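Nurnitz-Filets - fruits, filets de mousse et paniers

Version 3. Mise à jour : mai.

Ce dossier réunit des images et des notes sur une petite tâche de rangement : manipuler des fruits avec leur filet de protection en mousse, près de deux paniers en plastique. Il contient 22 séquences, préparées à Avstead et relues à Vullgate.

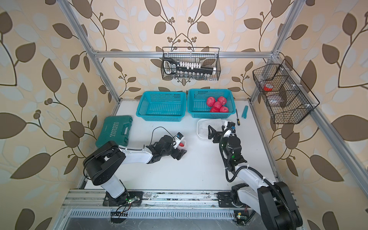 Chaque séquence possède son fichier de notes, en texte simple. Nous y écrivons l'état des paniers au début et à la fin, puis les remarques utiles. Un filet posé sur un fruit et un filet vide ont deux étiquettes différentes : « filet_plein » et « filet_vide ». Merci de ne pas les fusionner, la version 2 avait ce défaut.

Étiquettes

La liste compte 11 noms, tous en minuscules et sans accent. L'étiquette « panier » reste la même à gauche et à droite, la position est notée dans une colonne séparée. Pour les filets, le contour suit la mousse visible, même si elle est pliée ou si elle couvre le bord d'un autre objet - c'est le cas de la grande feuille blanche qui retombe sur le devant du panier turquoise. Le petit couteau à manche noir et jaune reçoit « couteau », et son étui turquoise, posé à côté, reçoit « etui ».

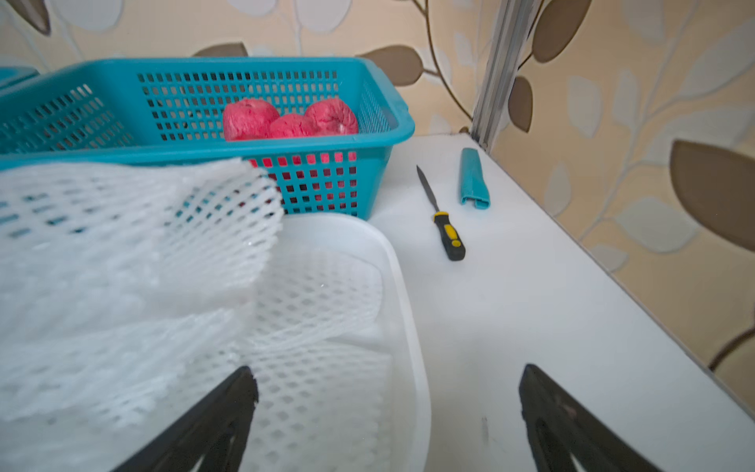

Les objets qui ne participent pas au rangement sont annotés aussi, mais avec la valeur « hors_tache ». Nous avons hésité sur ce point pendant la relecture. Le couteau, par exemple, est sorti de son étui sur la table, et il garde pourtant cette valeur. Le plateau blanc est annoté comme « plateau », avec ou sans filet dedans.

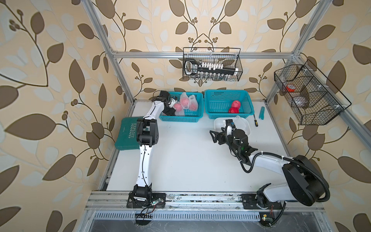

Paniers au fond : trois fruits sous filet à gauche, une pomme rouge à droite.

Limites connues

Les fruits serrés l'un contre l'autre se séparent mal au contour. Quand la sorte du fruit n'est pas claire, nous écrivons « fruit » et rien de plus. Les corrections sont à envoyer avec le numéro de séquence.

© Projet Whitlock | Contact | Retour en haut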